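Pressemitteilung

Jorton zieht sich aus dem Wettbewerb um »papierlose Rechnung« zurück und stellt Fragen

Oktober — Die Jorton Verbraucherberatung beteiligt sich in diesem Herbst nicht an der Branchenaktion »Papier ade«. Der Anbieter Zandeck hatte uns eingeladen, die Umstellung von Briefrechnungen auf ein Kundenportal öffentlich zu begrüßen. Wir haben die Unterlagen gelesen und bleiben bei unseren Zweifeln.

Zandeck verspricht seinen Kundinnen und Kunden »mehr Übersicht bei weniger Aufwand«. Wessen Aufwand weniger wird, steht nirgends. In unserer Beratung sehen wir vor allem, wie Arbeit verschoben wird: Früher kam die Rechnung ins Haus, heute kommt eine E-Mail, die mitteilt, dass irgendwo eine Rechnung liegt. Man meldet sich an, sucht das Passwort, bestätigt einen Code auf dem Telefon und lädt eine Datei herunter, deren Name aus einer Ziffernfolge besteht. Wer das einmal im Jahr macht, wird damit leben können. Wer Strom, Gas, Wasser, Telefon und zwei Versicherungen auf diese Weise verwaltet, verbringt damit seine Abende.

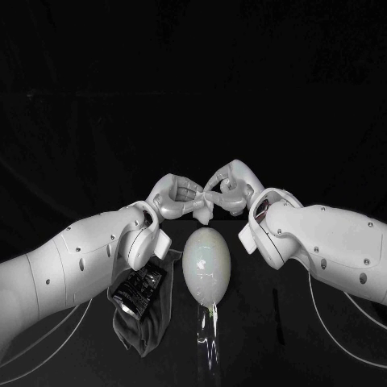
Für unsere Auswertung haben wir 2824 Anfragen aus der laufenden Beratung durchgesehen. In 310 davon ging es um Rechnungen, die nach einer Umstellung auf ein Portal nicht oder zu spät gelesen wurden. Repräsentativ ist das nicht, und wir behaupten es auch nicht. Zu uns kommen Menschen, bei denen etwas schiefgelaufen ist. Uns wundert allerdings, dass die Anbieter selbst keine Zahlen dazu vorlegen, obwohl sie jede Mahnung verschicken und folglich zählen könnten.

»Wenn eine Firma schreibt, die Kundschaft wünsche sich das, dann möchte ich die Frage sehen, die man der Kundschaft gestellt hat«, erklärt Flora Baird, Leiterin der Beratung bei Jorton. »In den Unterlagen von Zandeck lautete sie sinngemäß, ob man gern Bäume schützen wolle. Da sage ich auch ja.«

Die Umweltbilanz wird in der Aktion groß herausgestellt. Zandeck hat uns dazu ein Blatt mit Kurven geschickt, in denen der Brief sehr schlecht und das Portal sehr gut abschneidet. Der Betrieb der Server taucht darin nicht auf, ebenso wenig das Papier, das zu Hause bedruckt wird, wenn jemand die Abrechnung für den Vermieter, das Amt oder die Steuer doch in der Hand halten muss. Mag sein, dass das Portal auch mit diesen Posten besser dasteht. Dann sollte man es vorrechnen. 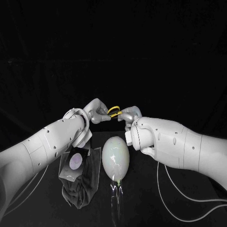
Besonders skeptisch sind wir bei den Gebühren. Nach den uns vorliegenden Vertragsbedingungen soll die Briefrechnung künftig als Zusatzleistung gelten, für die Zandeck »ein angemessenes Entgelt« verlangen darf. Eine Obergrenze fehlt. Auf unsere Nachfrage hieß es, man werde »mit Augenmaß« vorgehen. Das kann viel heißen. Das Portal Sorari, über das die Umstellung laufen soll, bewahrt Abrechnungen außerdem nur für die Dauer des Vertrags auf. Nach einem Anbieterwechsel ist der Zugang gesperrt, und wer seine Unterlagen vorher nicht gesichert hat, muss sie schriftlich anfordern — per Brief, wie wir dem Kleingedruckten entnehmen.

Alasdair Halliday, der bei Jorton die Vertragsprüfung verantwortet, hält den Zeitplan für unnötig knapp: »Die Leute bekommen ein Schreiben, das wie Werbung aussieht, und wenn sie nicht widersprechen, gilt das als Zustimmung. Ich kenne niemanden, der freiwillig so einen Vertrag schließen würde. Vielleicht wird es am Ende bequem. Ich würde mich gern überzeugen lassen, bisher hat es keiner ernsthaft versucht.«

Die angekündigte Hotline beruhigt uns ebenfalls nur mäßig. Sie soll bei der ersten Anmeldung helfen, ist aber laut Informationsblatt vor allem im Portal erreichbar. Eine Telefonnummer fanden wir auf der letzten Seite, ohne Angabe der Sprechzeiten. 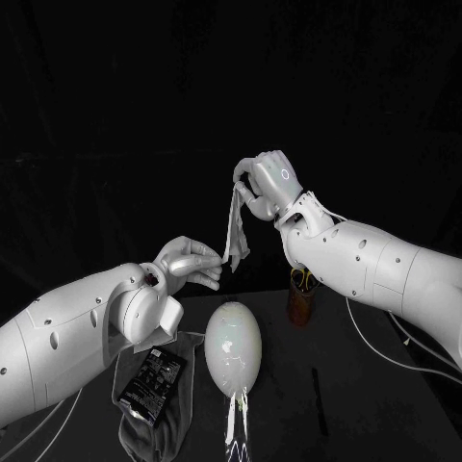 Was Jorton fordert

Die Briefrechnung muss ohne Aufpreis erhalten bleiben, solange Kundinnen und Kunden sie wünschen. Schweigen darf nicht als Einverständnis gewertet werden. Abrechnungen müssen auch nach Vertragsende abrufbar sein, und zwar ohne neuen Antrag. Für Mahngebühren nach einer Umstellung verlangen wir eine Schonfrist, über deren Länge wir mit uns reden lassen.

Beratung vor Ort

Wer ein Umstellungsschreiben erhalten hat und unsicher ist, kann es in unserer Beratungsstelle im Haus Buchanan prüfen lassen. Bitte bringen Sie das Schreiben, die letzte Abrechnung und, falls vorhanden, den ursprünglichen Vertrag mit. Die Sprechstunde beginnt um 14 Uhr, eine Anmeldung ist nicht nötig. Unser Merkblatt zum Widerspruch liegt dort in einer Auflage von 300 Stück aus. Es ist gedruckt und enthält ein Musterschreiben zum Abtrennen.

Über Jorton

Die Jorton Verbraucherberatung unterstützt private Haushalte bei Fragen zu Verträgen, Rechnungen und Mahnverfahren. Sie nimmt keine Zuwendungen von Versorgungsunternehmen oder Portalbetreibern an.

Ansprechpartnerin für die Presse: Flora Baird, Jorton Verbraucherberatung, Haus Buchanan. Abdruck honorarfrei, Belegexemplar erbeten.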